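Wann räumt mir endlich einer den Schreibtisch auf?

11. Februar 2025, abgelegt unter: Haushalt, Technik, Gemecker

Mahsa hat mir letzte Woche wieder einen Link geschickt, Betreff: »Jetzt wird's ernst«. Das schreibt sie seit zwei Jahren. Diesmal ging es um Roboterarme und Schreibtische, und weil ich ausgerechnet mit Schreibtischen ein Problem habe, habe ich mich hingesetzt und mir das Thema doch noch einmal vorgenommen.

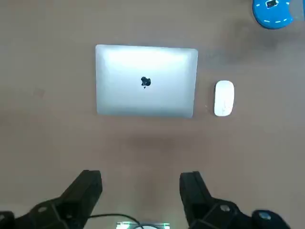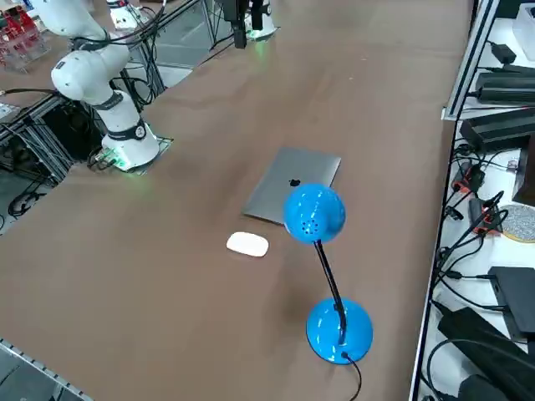
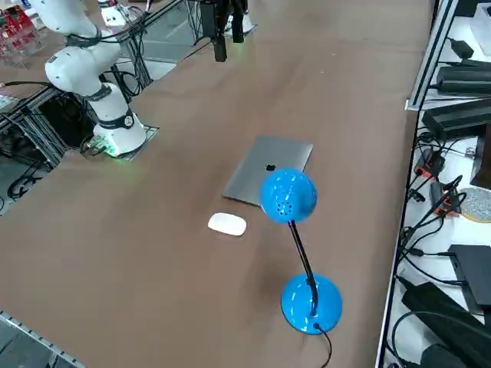
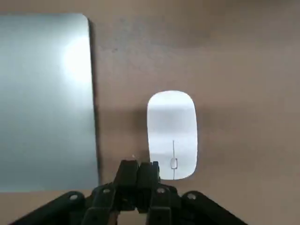
Mein eigener Schreibtisch steht im Durchgang zwischen Küche und Wohnzimmer, und jeden Abend muss er frei sein, weil wir daran essen. Das ist die ganze Aufgabe. Rechner zu, Kabel weg, Lampe an die Wand, Krümel runter, Teller drauf. Ich brauche dafür keine zwei Minuten und hasse jede davon. Wenn ich also lese, dass Maschinen »demnächst« im Haushalt mithelfen, dann messe ich das an genau diesem Tisch. Ein zugeklappter silberner Laptop, eine weiße Maus daneben, eine blaue Lampe mit Schwanenhals und einem Kabel hinten dran, mehr liegt auf dem Tisch da oben auch nicht, und aufgeräumter als bei uns ist er allemal. Trotzdem hat es jedes dieser Dinge in sich. Der Laptop liegt flach auf, man muss irgendwie unter die Kante kommen. Die Maus ist glatt und rund. Und die Lampe zieht ihre Schnur hinter sich her, egal wohin man sie trägt, und der Schirm hängt am biegsamen Hals und macht, was er will.

Mein Schwiegervater Siamak Jafarzadeh hat sein halbes Leben lang Verpackungsmaschinen eingerichtet und ist der Einzige in der Familie, dem ich bei dem Thema zuhöre. Sein Argument geht so: Eine Maschine, die 1457 Mal dieselbe Schachtel an dieselbe Stelle setzt, hatte er schon vor Jahrzehnten. Die Schachtel kam aber immer gleich an. Sobald eine schräg lag, stand die Linie, und er durfte laufen. Zu Hause liegt alles schräg. Bei uns liegt die Maus manchmal unter der Zeitung und das Ladekabel im Obstkorb.

Forough, meine Frau, hält dagegen, dass wir beim Staubsaugerroboter auch gelacht haben. Stimmt. Wir haben einen, er heißt Teshome (der Name stammt von den Kindern, bitte nicht fragen), und er saugt ordentlich. Dafür hebe ich jetzt jeden Morgen Stühle hoch, rolle den Teppichrand ein und suche Socken. Die Arbeit ist eine andere geworden. Ob sie weniger geworden ist, darüber streiten wir noch.

Im August waren wir bei Gualtiero Lo Presti in der Werkstatt. Er baut Küchenfronten und hatte sich bei Skiltero einen Arm vorführen lassen, der Griffe aus einer Kiste nehmen und neben die Türen legen sollte. Von elf Griffen lagen am Ende neun da, wo sie hingehörten. Der Vertreter war begeistert. Gualtiero hat ihn gefragt, wer die beiden anderen sucht, und da wurde das Gespräch etwas zäh. Gekauft hat er nicht, aber er sagt auch, dass er in ein paar Jahren noch einmal anrufen will. So weit würde ich auch gehen.

Was mich an der ganzen Debatte nervt, ist das Wort »kann«. Der Roboter kann Wäsche falten. Der Roboter kann den Geschirrspüler ausräumen. Ja, welchen Geschirrspüler denn? Unseren, bei dem der obere Korb hakt und man ihn beim Herausziehen leicht anheben muss? Und wie lange darf es dauern? Wenn mir jemand sagt, eine Maschine räume einen Schreibtisch auf, will ich wissen, wie oft hintereinander, bei wem, und ob jemand mit dem Notausschalter danebenstand. Meistens steht das nirgends, oder in Fußnote 123.

Ich gebe zu, dass ich mich bei einem erwische: Ich will es ja haben. Würde morgen einer klingeln und mir ein Gerät hinstellen, das bis sieben Uhr den Tisch frei macht, ohne die Lampe umzuwerfen, ich würde ihm Kaffee kochen. Es dürfte sogar zwanzig Minuten brauchen. Es dürfte auch hässlich sein. Nur danebenstehen und aufpassen will ich nicht, denn dann kann ich die Maus auch gleich selbst in die Schublade legen.

Mahsa habe ich zurückgeschrieben, dass ich noch warte. Ihre Antwort kam sofort, mit einem neuen Link, diesmal geht es um Fensterputzen. Den lese ich am Wochenende, falls ich vorher mit dem Obstkorb fertig werde.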